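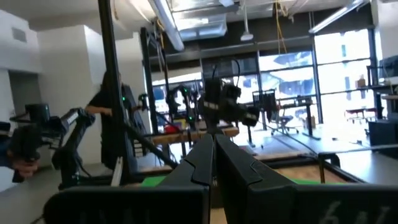 Subject: Re: [ullum-growers] Garlic curing, and what to do about the shed
From: Kerubo Nyaga

Replying to the list since three people wrote to me off-list with the same questions.

On the message from Gallagher Road:

> We pulled ours in the second week of July and hung it in the
> garage in bunches of 12. By the end of August a third of it had
> soft spots near the neck. The variety was the softneck we all
> bought together. Did we pull too late, or is it the garage?
> Also, is anybody still washing theirs before hanging? My
> neighbor does and his looks better than mine.
>
> And second question, is the group order for seed garlic going
> ahead this year? I would take 7 pounds if the price is the same.

Soft spots near the neck are usually neck rot, and it gets in while the neck is still green and thick. Softneck types hold water there longer than hardneck. A bunch of 12 is too many for a closed garage in August. The ones in the middle of the bunch don't get any air. I hang mine in bunches of five or six, and the big ones I don't bunch at all, I lay them on old window screens set across sawhorses. The screens need to be up off the floor. I had one set on bricks two years ago and the bottom side stayed damp.

Pulling in the second week of July sounds fine for where you are. I go by the leaves. When the bottom three or four are brown and the rest are still green I dig one or two and look. If the wrappers are tight and you can feel the cloves through them, pull the rest. If the bulb has started to open, you waited too long and that lot should be eaten first. It won't keep past Thanksgiving whatever you do.

Stop watering well before. I quit two weeks ahead. This year it rained through most of that anyway, and I lost more than usual myself, so part of your trouble may just be the year.

As for washing, I don't. I know people who hose it off right out of the ground and put it in front of a fan, and theirs comes out white and pretty for the market table. If you have the fan and the space it can work. In a garage with the door shut I would leave the dirt on and brush it off after three weeks. Don't peel the wrappers down to get it clean. Two good layers left on will keep it a lot longer than one.
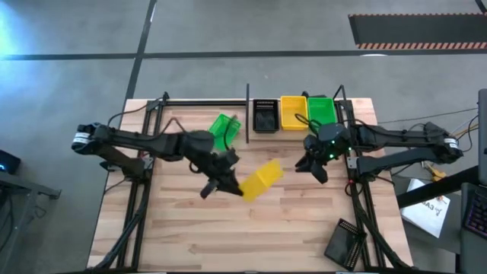 Cut the tops only when the neck is dry all the way through. Snip one, and if you see any green in the middle or it smells strong at the cut, give the whole batch another week. I leave an inch of stem. The roots I trim to a quarter inch at the same time, though plenty of people do the roots on the first day and I have never seen it matter.

Storage: mesh bags, dark, dry, not the refrigerator. The refrigerator makes it sprout. My back bedroom closet does better than the basement. If you have soft ones in a bag now, go through it and take out anything that gives when you press it. Don't plant from those, even the cloves that look clean. I would also not put garlic or onions back in that bed for a few years.

On the seed order. Yes, it is going ahead. We are using Prerkaldale again. I asked Allico for a quote as well but their minimum was 400 pounds and we have never come close to that. The price from Prerkaldale is up a little over last year and I will send it out when I have it in writing. I am not taking amounts off-list this time. Reply to the order thread with your name, variety and pounds, one line per variety. I have you down in my head for 7 but please put it in the thread too.

They have the same softneck, a purple stripe, and the porcelain type that did well in the heavy soil on the east side. No elephant garlic, they dropped it. If you want to try the porcelain, remember there are only four or five cloves to a bulb, so a pound of it plants a much shorter row.

Planting for us is the middle of October into early November. I was late one year and put some in after the first hard freeze, and it came up in March like the rest, but the bulbs were small. Straw goes on after planting, six inches, and it settles to half that. Somebody asked about leaves. Whole maple leaves mat down and the shoots can't get through. Run the mower over them first.

The other question was about the shared drying shed and whether the roof will be done before next summer. The quote for metal came in at 2000 dollars without the gutters. I think we should get another one before we say yes. If you know a roofer who will drive out to Ullum, send me the number.

Kerubo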